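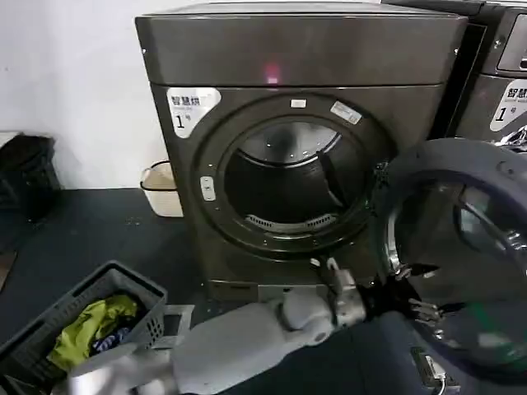

Clanside Residences, Laundry Services

Section 4. Using the Laundry Room

This section covers the dryers and washers on the ground floor of the Dizon building. For the ironing room, see Section 5. For dry cleaning pickup, see Section 6.

4.1 Before you start

You need a Pletari card with money on it. Cards are sold and topped up at the front desk. The card reader is on the wall beside the laundry room door, and it takes payment for all the machines in the room. It does not take coins or bank cards.

Every machine has a number. Look for it on the front panel, at the upper left. Dryer 1 carries the number on a white label with Chinese characters, 智慧烘 on the top line and 1号 below. Read 1号 as "No. 1." The washers are numbered separately, so there is a washer 1 as well as a dryer 1. The reader will ask you which kind of machine you want before it asks for the number.

Note: Check the number before you pay. A payment made to the wrong machine can be moved by the front desk, but only if that machine has not been started.

4.2 Checking the dryer

Do this every time, even if you watched the last person empty it.

1. Open the door all the way. The dryer doors swing to the right.
2. Look inside the drum and turn it by hand one full turn. Socks and small items catch behind the fins.
3. Find the lint filter. It is the slotted grille at the bottom of the opening, just inside the rim.
4. Lift the filter straight up by its top edge. Do not pull it toward you.
5. Roll the lint off with your fingers and put it in the lidded bin, not the recycling.
6. Slide the filter back until it sits level with the rim.
7. Run your hand around the inside of the door and wipe off any fluff.

Caution: Never run a dryer with the filter out. If the filter is cracked, torn or missing, leave the door open, hang an OUT OF USE tag on it and tell the front desk.

If the filter feels waxy or water sits on top of the mesh, wash it in the sink with warm water and a drop of dish soap. Dry it with a paper towel before you put it back. Dryer sheets cause this, and most people use more of them than they need. Half a sheet is enough for a normal load.

4.3 Loading the dryer

1. Shake each item out before it goes in. Sheets and duvet covers should be buttoned or zipped shut.
2. Empty the pockets. Pens, lip balm and tissues are the usual trouble.
3. Put in no more than 8 kg. If you have no way to weigh it, stop when the drum is half full.
4. Keep heavy towels and thin shirts apart if you can. The shirts will be done long before the towels.
5. Check that no straps or cords are hanging over the rim.
6. Push the door shut until it clicks.

Do not dry any of the following:

Anything with cooking oil, paint thinner, gasoline or cleaning solvent on it, including items that have already been washed.
Foam pillows, rubber-backed bath mats or shower caps.
Shoes, unless they are in a mesh bag and the care label allows it.
Wool, silk or anything marked with a crossed-out square and circle.

Caution: Items that have had oil on them can catch fire after the dryer has stopped. This includes kitchen cloths and massage towels. Hang them up outdoors.

4.4 Starting the dryer

1. Touch your card to the reader.
2. Choose DRYER, then the machine number.
3. Choose the heat. LOW is for synthetics and anything stretchy. MEDIUM is right for most mixed loads. HIGH is for cotton towels and bedding only.
4. Choose the time. One payment buys 19 minutes. You can buy more time before you start or while the dryer is running.
5. Confirm. The amount comes off your card right away.
6. Press START on the dryer.

If the drum does not turn, open the door and close it again a little harder, then press START. If it still does not turn, do not pay a second time. Go to 4.8.

Note: The last part of the cycle runs without heat. Clothes taken out before this part are finished may feel damp when they are only warm. Let one item cool for a minute and feel it again before you buy more time.

4.5 Loading the washer

The washers take the same size of load as the dryers, so one full wash goes into one dryer. Look up at the number label before you load, as for the dryers.

1. Open the door and feel around the rubber seal. Coins and hair ties end up in the fold.
2. Sort your laundry by color and by the temperature on the care labels.
3. Put bras, tights and anything with hooks in a mesh bag.
4. Load large items first, then fit the small ones around them. You should be able to put your flat hand between the top of the load and the top of the drum.
5. Check that nothing is caught between the door and the seal.
6. Close the door.
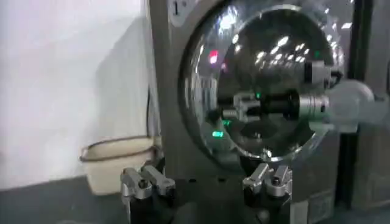
Leave the door alone once the cycle has started. It stays locked until the water has drained, and there is a short wait after that before the lock lets go. Pulling at it will not speed this up and has broken handles in the past.

4.6 Detergent

Use liquid or powder. Pods are allowed but must go in the drum, under the clothes, and never in the drawer.

1. Measure the detergent with the cap or scoop that came with it. For a full load in our water, use the amount given on the pack for "soft."
2. Put detergent in the compartment marked II.
3. Put fabric softener, if you use it, in the compartment marked with a flower. Do not fill it past the line.
4. Leave compartment I empty unless you have chosen a prewash.
5. Push the drawer all the way in.

Bleach is not allowed in any washer. If you have whites that need it, use an oxygen-based stain remover and run the load at the warmest setting the labels allow.

Dyes are not allowed either, including color-run sheets that have been soaked in dye at home. We had a pink week in December and it took a lot of empty washes to clear.

4.7 When the cycle ends

1. Take your laundry out promptly. If you are not going to stay in the room, set a timer on your phone.
2. Check the drum for anything left stuck to the sides.
3. Dryers: clean the lint filter again and shut the door.
4. Washers: wipe the rubber seal with one of the cloths on the hook. Leave the door and the detergent drawer open a little so they can air.
5. Wipe up any drips on the floor. The floor is dark and water is hard to see on it.

If a machine has stopped and you need it, wait ten minutes. After that you may move the clothes into one of the Benard baskets on the shelf. Put wet clothes in a basket by themselves, and write the machine number and the time on the card clipped to the handle. Please don't put anyone else's wash in a dryer for them, even as a favor. Sweaters have been lost that way.

Baskets stay in the laundry room. If you want to carry your clothes upstairs, bring your own bag.

4.8 If something goes wrong

The reader took my money and the machine did not start.
Check that you chose the right kind of machine and the right number. Wait one minute and press START again. If nothing happens, write down the machine number and the time, and take your card to the front desk.

The dryer runs but the clothes are still wet.
Stop it and clean the filter. Take out half the load. If the clothes were dripping when they went in, put them back in a washer on SPIN ONLY, for which there is no charge.

The dryer smells hot or burnt.
Press STOP. Leave the door closed. Press the red wall switch by the exit and call extension 3000 at any hour.

The washer has stopped with water in it.
Choose DRAIN and wait for the lock to release. Do not open the flap at the bottom of the machine yourself. If the water does not go down, hang a tag on the door and report it.

The washer is shaking or moving.
Press PAUSE and wait for the lock. A single bath mat or one heavy blanket will do this on its own. Add a couple of towels, spread them out and start the spin again.

There is too much foam.
Let the cycle finish, then run RINSE. Use less detergent next time.

My clothes have marks on them.
Keep them unwashed and show them to the front desk the same day. Take a photo of the inside of the drum if you can.

4.9 Reporting and refunds

Refunds go back onto the Pletari card. Cash refunds are not given. Fill in form 456 at the front desk, or ask for it by email, and include the machine number, the time and the last four digits of your card. Small refunds are made on the spot. Anything involving damaged clothes goes to Nerys Pumphrey in Laundry Services, who will contact you to look at the items.

The laundry room is open from 6 a.m. to 11 p.m. The last wash must be started by 9:30 p.m. and the last dry by 10 p.m. The reader will not accept a payment after those times. Clothes still in the machines at closing are put in baskets and can be picked up from the front desk the next morning.

Continue to Section 5, Ironing Room.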